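November 10, 2018. Chores notes, bathroom again.

Braneck want a yes or no from us by February on whether a machine can tidy a bathroom. My answer is still no, and I'd like it written down before Koppel shows us another speeded-up film.

What they all skip is cloth. A bottle or a cup stays the shape it was when you went to grab it. Anything soft folds under the jaws, drags whatever is lying beneath it, and has to be let go of cleanly at the end. I can do it with the hand grippers, slowly, and I have eyes and thirty-odd years of picking up washing. Take those away and I wouldn't bet lunch on it.
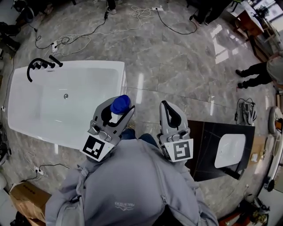
Then there's the floor. The Widstead people quote 200 picks without a fault, but that was on a bench, at one height, with matt boards all round. Shiny tile and window light are another matter, and so are cables. A real house has all of them, plus people's feet.

Still to do:
Ask Drestarico whether the softer jaw pads exist yet or are only a drawing.
Repeat the cloth pick 6 times with the blinds down, then the same with them up.
Try 2 layers, lifting the top one only. I expect trouble.
Tape the leads down before anyone trips.

Cost not looked at. A person with a basket does the room in some 3 minutes.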